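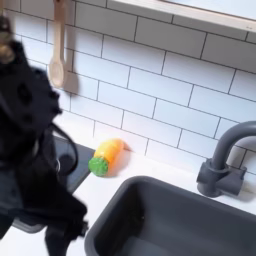 Kamonchanok Wongsuwan asked that the grout be taken first, ahead of the printed agenda, as the sample had to go back to Nandden before the end of the afternoon. Agreed.

BASTDEN - KITCHEN FITTINGS REVIEW
Minutes of the meeting held 4 August 2025, Utier building, ground floor
In the chair: Kamonchanok Wongsuwan
Present: purchasing, building services, cleaning contractor, tile fitter, kitchen users' representative
Apologies: Mahawong (counter supplier), written comments received and read under item 3

1. Backsplash and grout

1.1 The white tile in staggered courses is accepted as laid. The dark gray grout is accepted as to color. The fitter was asked to confirm in writing which sealer was used and when the next coat is due. He thought it was the water-based one but did not have the sheet with him.

1.2 Cleaning reported that the gray grout shows soap residue more readily than grease. A neutral cleaner, well diluted, has been used so far. The bottle supplied by Nandden has not been opened. Building services asked that it stay unopened until the sealer is confirmed.

1.3 The joint between the bottom row of tile and the counter was discussed at some length. Building services wants flexible sealant along the whole run, with no grout in the corner. The fitter prefers grout with a sealant bead over it. The chair ruled for sealant alone. The fitter asked that his preference be recorded, and it is.

1.4 Purchasing asked if a lighter grout could still be ordered for the second kitchen. Nandden holds the lighter shade and the price is the same. Left open until September.

2. Cooktop

2.1 The black cooktop with the raised rim stays. It was chosen to sit in the white counter with the rim proud of the surface, and the users' representative confirmed that users find the edge easy to locate. Cleaning finds the same edge hard to wipe, as crumbs collect against the outside of it. A soft brush is to be added to the cleaning set.

2.2 Reflections on the glossy surface were raised again. Under the present lighting, anything above the cooktop reflects in it, and streaks are hard to tell from reflections when wiping. Cleaning will wipe with a dry cloth last and check from the side.
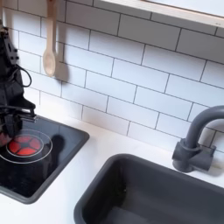

Can the hanging utensils stay where they are over the cooktop? They can stay for now, on condition that the spacing in 2.3 is kept and that nothing made of plastic is hung there.

2.3 Building services will set the hanging points farther to the side at the next visit. Until then the lowest point of any hung utensil must be at least 8 inches above the counter. The representative said that the longest spoon is the one people reach for, and that moving it will mean it ends up in a drawer. Noted. No change to the decision.

2.4 Purchasing has a quote for a matching hanging rail. Not needed if the points are only being shifted. Quote to be declined.

3. Counter

3.1 Written comments from Mahawong were read. The supplier advises against scouring pads on the white counter and against setting pots straight from the burner onto it. A trivet is recommended. The supplier also states that the cut edges around the cooktop and the basins were sealed before delivery.

3.2 Building services does not accept the statement on the cut edges without a record. The cutout for the cooktop was adjusted on site, so at least one edge was cut after delivery. Mahawong to be asked for the sealing product and for instructions that a fitter can follow. If no answer comes by the September meeting, Bastden will have the edges sealed at its own cost and will send the bill on.

3.3 Trivets: two to be bought, plain steel or cork. The users' representative asked for cork. Purchasing asked for whichever is in stock. Purchasing to decide.

3.4 The stain reported near the wall in July was treated by cleaning with baking soda paste and a damp cloth. Treatment to be written into the cleaning sheet, including the instruction to rinse.

4. Shelf and wall storage

4.1 The white shelf above the tile, with the light wood edge, is to be kept clear of heavy items until the fixings have been checked. Building services could not say what load the present fixings take. The fixing schedule was filed with the old drawings and has not been found.

4.2 The wooden spoon and the slotted spatula are both in untreated-looking pale wood. Cleaning asked if they should be oiled. The representative offered to oil them with food-grade mineral oil and let them stand overnight. Agreed. Neither is to be soaked in the sink - the handles are the part that splits, and soaking is how the last set went.

4.3 Replacement utensils should be the same length as the present ones, so that the spacing in 2.3 does not have to be measured again.
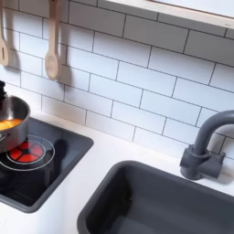 4.4 The steel pot was raised by the representative as a related matter. It is to be stored off the cooktop once washed. A place under the shelf was suggested and rejected on account of 2.3, and the lower cupboard was agreed. The lid is to be stored with it.

4.5 Stainless steel polish is not to be used on the inside of any pot. Cleaning was already aware of this. The sheet will say so anyway.

5. Sink basins

5.1 The arrangement of a small basin beside a larger one is retained. The users' representative asked for a fixed rule on which basin is for what. Proposed and agreed: small basin for rinsing and for small items, large basin for washing up. A card is to be put on the wall. Wording to be kept to one line.

5.2 The two basins do not match in finish. The small one is black and glossy inside, and the large one is dark gray. Purchasing confirmed that they were ordered separately and that a matching pair was available at the time, at extra cost. No replacement is proposed.

5.3 Limescale shows on the glossy finish sooner than on the other. Cleaning uses diluted white vinegar, left for 5 minutes and rinsed. Building services asked that vinegar be kept off the counter sealant. Cleaning will use a cloth laid inside the basin and will not spray.
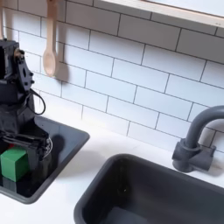 5.4 The rims stand slightly above the counter, so water on the counter does not run back into either basin. The fitter was asked if anything can be done. He said that nothing can be done short of refitting. A squeegee is to be kept by the large basin, and users are to be asked to use it.

5.5 Strainers: the small basin's strainer does not seat properly. Purchasing to order a new one and to measure the drain first. The previous order was returned for the wrong size.

6. Budget

6.1 The sum remaining for fittings is $3,000. The edge sealing under 3.2, if it falls to Bastden, comes out of this. The hanging points are covered by the maintenance contract.

6.2 Purchasing asked for a decision on under-shelf lighting. Deferred until the fixings under 4.1 have been checked, as the light would be carried by the same shelf.

7. Actions

Fitter: sealer sheet; sealant joint at the counter.
Building services: hanging points; shelf fixings; look again for the fixing schedule.
Purchasing: letter to Mahawong; trivets; brush; squeegee; strainer; decline the rail quote; return the grout sample to Nandden.
Cleaning: revised cleaning sheet, to include 3.4, 4.5 and 5.3.
Users' representative: oiling of the wooden utensils; wording of the basin card.

8. Next meeting

September, same room, date to be circulated by purchasing. The second kitchen will be the first item.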